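Back with the boxes, and better news than last time

If you read my bit in November you'll remember me moaning about see-through plastic. Our arm at Herance could pick up nearly anything I put in front of it, then lost its nerve the moment the target was behind a smoky divider. I had a theory that our demonstrations were all taken from too far away, so the poor thing never learnt what a tinted wall looks like close up.

So Jaqueline Sandoval and I tried something different. We dropped the joystick and collected 1165 demonstrations with a pair of hand-held grippers, keeping the close-up views from the grippers alongside one from head height. Then we trained the same model twice (we call it Cindum, don't ask), once with the head view only and once with everything.

Head view only, it got the little part into the right compartment 4 times out of 78. With the gripper views added it managed 61! I did a small dance in the corridor. It still gets muddled when the lid catches the light, and I wouldn't trust it with two parts at once yet — that's next on my list.

One small blue part and one eight-compartment box, from the grippers and from head height: 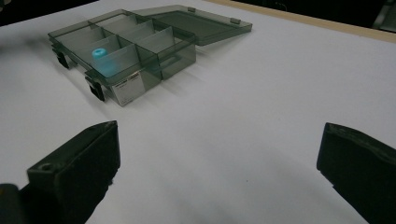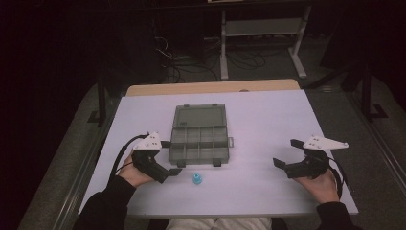
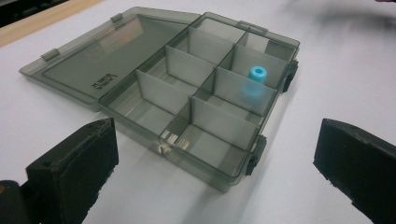

Valtonen, February 2019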